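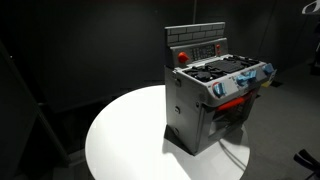 Pravar play stove in gray, with brick-pattern backsplash and oven door.

Pravar Play Stove
Sold by Hudomer Toys and Playroom Supply

A tabletop stove for pretend cooking at home, in daycare rooms and in waiting areas. The body is molded gray plastic with a matte finish. The control panel has an orange-red knob on the left and two small red buttons on the right. Recommended for ages 3 and up.

The stove stands on any flat, level surface. Most daycares put it on a low table so that children can get at it from more than one side. Pots and play food are sold separately.

Cleaning
Wipe with a damp cloth and mild dish soap, then dry with a towel. Do not put any part in the dishwasher. Bleach wipes will dull the finish over time. 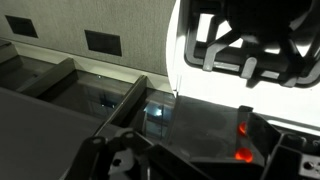 Light gray panel with two square openings, long dark divided tray beneath.

Ordering
Single stoves leave our Tavement warehouse within two business days. Orders from schools can be paid by invoice. Send purchase orders to Esi Addo and put the delivery address on the first page, along with the hours when someone can sign. 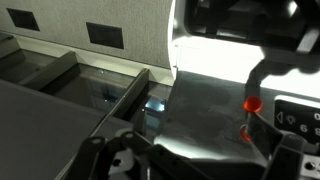
Orders of more than 57 units ship by freight and need a loading dock or a liftgate truck. Please tell us which when you order. Changing it later means a new booking with the carrier.

Returns and spare parts
Unused items may be returned in the original carton. Replacement knobs are stocked separately. For parts, contact Pendo Okoth at the Hudomer service desk.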